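Week 3 handout: reviewing a pick-and-place kit
Notes by Gladys Masanja. Mon 6 March. Bring these to the lab, I won't be printing spares.

What we're doing. Two kits on the short list for next year's teaching benches, the Harnano starter arm and the Hukbridge bench arm. Department has money for one type only. You lot are writing the review. Not a sales blurb, a review, so say what annoyed you.

Quick recap from last week, for those who missed it:
- payload: what it can lift, gripper included or not? Check the sheet, the two makers count it differently
- reach: from the base centre, not from the front edge
- repeatability: going back to the same spot. NOT the same as accuracy. Half of you mixed these up in the worksheet
- software: Harnano has its own blocks-style editor, Hukbridge gives you a Python library and a thin manual

Prices as quoted to us. Harnano 600 dollars for the arm, 223 more for the two-finger gripper. Hukbridge 900, gripper in the box. So the gap is smaller than it looks on the order page. Neither quote has shipping in it. Idrisa is chasing that.

The task. Fruit onto plate. Old favourite, everybody uses it, there's a reason. Fruit is round so it rolls, has a stem that spoils a top grasp, no two the same size. Plate has a rim to clear. And you can tell from across the room if it's worked, no measuring needed for a first pass.

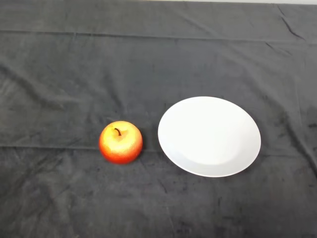
What counts as a pass on this task?
The fruit has to be resting in the well of the plate with the gripper fully open and clear of it, and it has to stay put for a slow count of five. If it's leaning on the rim, mark it as a partial.

Grey cloth, please keep it. A white plate on a dark matte surface is easy for the vision side to find, and the fuzz stops the apple wandering off. Downside: creases. Fold lines can come up as edges in the detector, and Hamisi had the Hukbridge software drawing a box round a wrinkle for a whole afternoon. Don't iron it flat though. Real kitchens have creased tea towels and we want to know how each kit copes.

Terms you'll need for the write up

Start state. Where every thing is before the arm moves. Write it down or sketch it. "Apple left, plate right" is OK for a first run, not for a comparision.
Approach. The move to just above the object. Kit A and kit B both let you set the height, set it the same for both.
Grasp. Fingers closing. Note top grasp or side grasp.
Transfer. Up, across, clear of the rim.
Release. Sounds easy. Isn't. A sticky rubber pad will drag the fruit a bit as it opens.
Reset. Putting it all back by hand. This is where sloppy results come from!! A finger width of difference in the gap between fruit and plate changes the whole path.

On resets. People put the fruit back roughly where it was and call it the same trial. Sit the two layouts side by side afterwards and look at the gap, look at the stem, look at where the plate rim falls against the fold in the cloth. Stem direction matters more than you'd think for a top grasp, so note that as well.
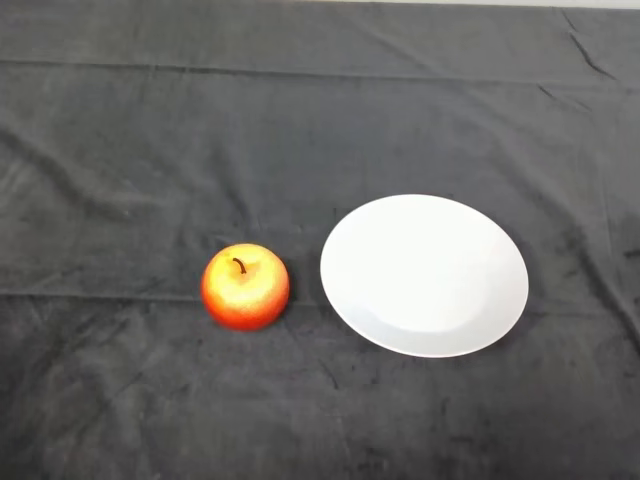
Teaching Robotics Group, Department of Mechanical Engineering

Vision notes. An apple that goes from yellow at the top to red at the bottom is a pain for colour thresholding. Set your range on the red and you lose the crown. Set it on the yellow and you get a small bright patch, and the centre of that patch isn't the centre of the fruit, so the fingers come down off to one side. Fixes, pick one and say which:
1. two ranges, join the masks
2. threshold on brightness against the cloth, ignore colour altogether (plate comes up too, so sort by size)
3. the trained detector, if the kit has one. Harnano does, as a paid add-on, 400 a year for the site. Not in the price above. Put that in your cost section

Plate. Seen at an angle it's an oval and the middle of the oval is near enough the middle of the plate for this work. If you're fussy, do the proper calibration, Čestmír has a sheet for it and will sit with you if you ask nicely. He will not sit with you the night before it's due.

Height is the other thing. A plate is shallow but it isn't flat. Release height should be set from the well, not from the cloth. First years always set it from the cloth and the fruit gets pushed into the china. Stalls the motor on the Hukbridge, the Harnano just keeps going, which I like less.

What I want in the review
- one page on set up. How long, what was missing, which steps in the manual were wrong
- results table, passes / partials / fails, one row per start state
- what broke. With the order of events, not just "arm stopped"
- cost over two years incl. add-ons and spare finger pads
- support. Both firms got an email from us with the same question, replies are in the shared folder. Compare them. One is a lot longer than the other, longer doesn't mean better
- your pick and who it's for. A good kit for first years might be a poor one for a project student

What I don't want: photos of the box. The maker's own numbers copied out as if you'd measured them. The word "seamless".

Also on offer, for completness. Robichaud will do the lot as a service, they bring the arms, run the session, take them away again. No price in writing yet. Mwanahawa sat in on one of their sessions and thought the teaching was fine but students hardly touched the code. If you want to include it as a third option go ahead, a paragraph is plenty. Clillness is only the simulator, no hardware, so leave it out of the table. Handy for checking reach before you book a bench tho.

Bench safety, same as always. Hand on the stop button while it's moving. Hair back, lanyards off. Speed at the lowest setting till your path has run clean once with no fruit. No reaching in to straighten the plate mid run, stop it first. If fruit gets bruised swap it and write down that you did, a soft apple grips differently.

Groups of three, sign up on the sheet by the lab door. Each group gets both kits but not on the same day, so keep your start state notes somewhere you'll find them again. Drafts to me or Hamisi any time, final version due first week of May.

Reading: chapter on grasp types, skip the maths section for now. Manual for whichever kit you have first, all of it, including the bit on error lights.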